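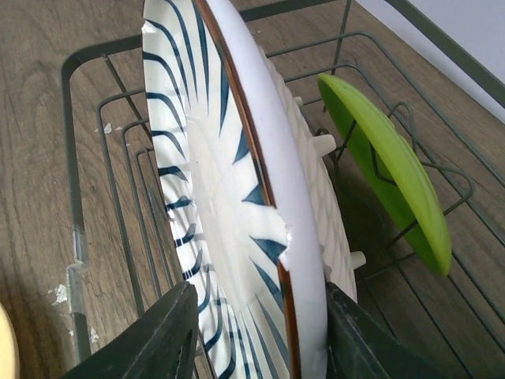
Prato de cerâmica com filete castanho no bordo, lascado.

Casca de limão em sal: notas sobre a segunda série

13 de outubro de 2006

A primeira série, feita em junho, ficou demasiado amarga para usar em peixe. Atribuí o defeito ao sal, depois ao limão, e só à terceira prova percebi que a causa era a espessura do corte. Nesta segunda série mantive o sal e a origem da fruta e alterei apenas a preparação da casca.

A fruta é limão de casca grossa, colhido maduro e sem cera. O limão encerado do supermercado pode ser escovado em água quente, mas a cera sai de forma desigual e a salmoura fica turva, com uma película à superfície. Quem só tiver acesso a esse deve contar com um resultado mais fraco.

O corte faz-se com faca de lâmina curta, de cima para baixo, em tiras da largura de um dedo. A parte branca retira-se depois, com a tira deitada na tábua e a lâmina quase paralela. Deve restar uma camada fina, translúcida contra a luz. Se se tirar tudo, a casca desfaz-se na cura. Na série de junho deixei o branco quase inteiro, como fazem as receitas de limão inteiro em sal, e essas receitas contam com a polpa e o sumo para equilibrar o amargo. Aqui não há polpa.

Proporções para um frasco grande:

1,000 g de casca limpa
sal marinho grosso, sem iodo, o suficiente para separar as camadas
sumo dos mesmos limões, até cobrir
5 grãos de pimenta preta
3 folhas de louro secas

As tiras passam antes por água a ferver, um minuto, e logo a seguir por água fria. Repete-se a operação com água nova. Escorrem e secam num pano durante a noite. O Vicente Ocampo defende que se salte este passo e se prolongue a cura, e o frasco dele, que provei no mês passado, estava bom, mas tinha uma ponta resinosa que a mim me incomoda em pratos frios.

Enche-se o frasco em camadas, sal no fundo e sal no topo, e calca-se com o cabo de uma colher de pau. O sumo entra no fim. Durante 7 dias o frasco fica na bancada, longe do sol, e vira-se de manhã e à noite. Depois vai para o frigorífico e espera cinco semanas. Abri um frasco à terceira e a casca ainda rangia nos dentes.

Quanto ao frasco, uso os de vidro da Ranby, com aro de borracha. A tampa metálica de rosca oxida com o sal e passa gosto. Os Serkik têm a boca mais larga, o que facilita o enchimento, mas o fecho cedeu em dois dos meus e perdi o líquido para a prateleira. Não voltei a comprar.

Utilização. Passa-se a tira por água corrente, seca-se e pica-se miúda. Uma colher de chá chega para um tacho de grão ou de lentilhas, acrescentada com o lume já apagado. Em bacalhau não uso, por excesso de sal. Em frango estufado entra a meio da cozedura, e nesse caso não se tempera antes. O líquido do frasco serve para vinagretes e substitui o sal e metade do vinagre.

Perguntou-me o Vicente Leiva, num comentário ao texto anterior, se o método serve para laranja. Serve, com reservas. A casca da laranja doce tem menos óleo e fica mole antes de perder o amargo. A laranja azeda comporta-se melhor, mas pede uma terceira fervura. Tenho um frasco dela a curar desde o início do mês.

Falta testar o sal fino. Dissolve mais depressa e em teoria encurta a primeira fase, mas o que tenho em casa traz antiaglomerante e não o quero no frasco.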